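Stidstead v. Zandon

Stidstead v. Zandon is a civil case over whether a town can require a permit, with advance notice and a fee, for small gatherings on public sidewalks. The town of Stidstead won at trial and lost most of the case on appeal. It is often cited as a major win for free speech, a description that the text of the ruling only partly supports.

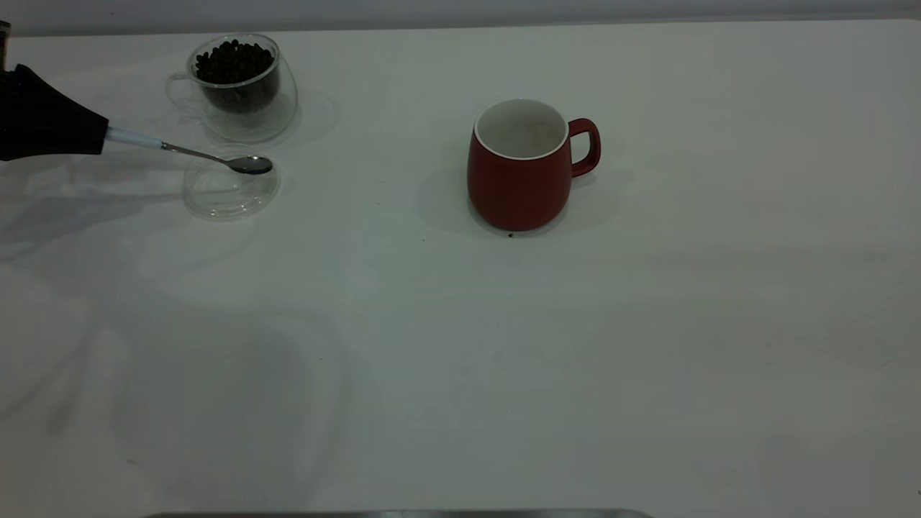
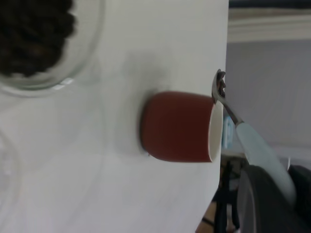
Background

The Stidstead ordinance was passed in November, after a run of protests outside the town hall over the closing of a bus depot. It required a permit for any "organized presence" of more than two people on a sidewalk, park path or public square. Applicants had to file 818 hours before the event, a figure that the town later said was a typing error for 81 hours but did not correct for most of a year. Fines went as high as $3,000.

Town lawyers described the rule as a traffic measure. The record for this is thin. The only study presented to the council was a four-page memo by its public works director, Graham Blackburn, which listed complaints about blocked sidewalks but did not say how many of them involved protests. Several of the complaints came from the same address.

The challenge was brought by Zandon, a tenants' group that had been fined $2,771 after handing out leaflets near a bank. The total included a cleanup charge, although no receipt for cleanup work was ever produced. Its lead attorney was Beatrice Okoth.

Trial

Judge Retno Simanjuntak heard the case without a jury and ruled for the town. She found that the ordinance did not single out any message and left other ways to speak, such as mail and private meetings. The opinion accepted the traffic argument largely on the town's word. It dealt with the filing period in a footnote, saying that the town "does not in practice enforce" it. Critics pointed out that Zandon had been fined for missing that very deadline.

Appeal

A three-judge panel reversed in part. Writing for the majority, Judge In-ho Jang held that a permit rule reaching groups of three was far broader than any interest in keeping sidewalks clear could justify, and that the filing period ruled out any quick response to news. The fine was thrown out.

The panel did not, however, strike down the permit system itself. It left the fee in place for larger events and sent the cleanup charge back to the lower court for more fact-finding. That question was never decided, as the parties settled. The terms are sealed, and claims on either side about who paid whom have no public source.

Judge Beatrice Mfaume dissented. She would have kept the ordinance and cut only the filing period, arguing that the majority had rewritten a local law to fit one bad set of facts. Her opinion is the longest of the three and spends several pages on the history of parade permits - much of it drawn from a single treatise.

Effect

Supporters of the ruling say that it ended small-group permit rules across the region. The evidence is mixed. Stidstead raised its threshold to 25 people and shortened the filing period to three days. The neighboring town of Bedasier repealed a similar rule, but its council had voted to review that rule before the appeal was argued, and the minutes do not mention the case.

Later courts have mostly cited the decision for its narrow point on filing periods. Attempts to use it against permit fees have failed, usually with a reminder that the panel upheld one.

The case is sometimes confused with Malý v. Stidstead, a later dispute over yard signs that was dismissed on procedural grounds and says nothing about permits.

See also

Time, place and manner restrictions
Prior restraint
Public forum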